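About the Grisitz Workshop

Grisitz is a shared workshop for people who build robots and automatic devices. It was founded in December by members of two smaller groups, Oron and Demel, who had until then worked in separate premises. The workshop provides bench space, tools and computers to its members and is open to adults of any level of experience.

Our Work

The main project of the workshop is Mạch, a long-term build in which members teach robot arms to carry out ordinary household tasks. Opening drawers, picking up small objects and folding cloth are the tasks to which most time is given. Members write their own control programs and make many of the test pieces themselves, including boxes and drawers in wood.

Each task is divided into stages. A new program is first run at low speed under the eye of a second member, and it must complete 100 runs without a fault before the speed may be raised. Results are entered in the project log, which now holds over 1,000 entries and may be read by all members.

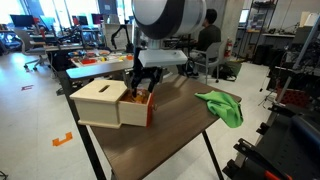

Membership

Members pay a monthly fee, which covers the use of the benches, the shared computers and the general stock of screws, cable and timber. Motors, sensors and control boards are bought by the member concerned. Unfinished work may be left on the shelves if it is marked with the owner's name and the date.

All new members attend an introduction to the workshop before using the robot arms. It covers the emergency stop, the floor markings and the rules for working near a moving arm. Groups are limited to 4 people.

Visits

Schools and clubs may arrange a visit by writing to the workshop office at Unit 386. Visitors under the age of sixteen must be accompanied by an adult.

Page last revised: 2025-07-30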